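Ticket: Tak thermostat drops off Wi-Fi every night
Status: Resolved
Product: Tak wall thermostat, with Skerka hub
Category: Connectivity

Original report

The thermostat in the upstairs bedroom loses its connection overnight and shows as offline in the Jurnon app by the time I get up. The heat still works from the wall buttons. Only the app and the schedule stop. If I pull the faceplate off and push it back on, it reconnects in less than a minute and stays up until the next night.

Already tried: restarted the router, restarted the hub, removed the thermostat from the app and added it again. The downstairs thermostat is the same model on the same firmware and has never dropped.

Support reply 1

Thank you for the details. Please send the following:
- Signal strength from the app (Settings, Device, Network)
- Router model and whether both bands share one network name
- The time the device goes offline, from the event log

Customer reply

Signal shows 4 bars in the daytime. Router is a Brovico, both bands share one name. Event log says "link lost" at 3:10 a.m. on each of the nights I can scroll back to. The log never shows a reconnect until I reseat the faceplate. 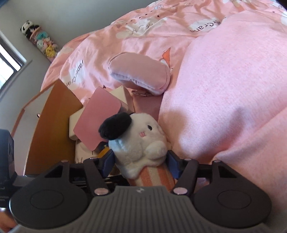

Attachment 1: bedroom, bed and shelf side, with the toy dog.

The hub is in the hallway outside this room. I have not moved it since it was set up.

Support reply 2

The signal is fine, so we do not think distance or furniture is the problem. A drop at the same minute every night usually points to something scheduled. Please check the router for any of these:
- Automatic reboot
- Automatic channel selection
- Access schedule or parental controls
- DHCP lease time

Also export the thermostat log and attach it as text. The export holds the last 1000 lines.

Customer reply

No automatic reboot and no access schedule. Automatic channel selection is on and set to run at 3:10 a.m. Lease time is 168 hours. Log attached. The lines that repeat:

03:10:02 link lost
03:10:07 scan start
03:10:19 scan end, no match
03:10:19 retry timer set
03:10:20 retry timer stopped

After that there is nothing until I reseat the faceplate.

Support reply 3

The log explains it. When the router changes channel, the thermostat scans once, does not find the network and should retry. On your unit the retry timer stops one second after it is set. We have seen this when power saving is turned on for a thermostat that has no common wire. Please check whether the upstairs unit has a wire in the C terminal. The battery reading would help too.

Customer reply

No wire in C upstairs. There is one downstairs. Battery reads 100 percent. Power saving was on upstairs and off downstairs.

I turned power saving off and set the router to a fixed channel on Saturday. No drops since then.

Support reply 4

Good. Please turn automatic channel selection back on for one night and leave power saving off, so we know which change fixed it.

Customer reply

Did that. It went offline at 3:10 and came back by itself at 3:12. Schedule ran normally in the morning. I have put the router back on a fixed channel anyway.

Resolution

Cause: retry timer stops early when power saving is on and no C wire is present.
Workaround: turn power saving off, or use a fixed Wi-Fi channel.
Permanent fix: passed to the firmware team. No release date yet.
Note for customer: batteries will run down faster with power saving off. The app sends an alert when they are low.

Ticket closed. Reply to this message to reopen it.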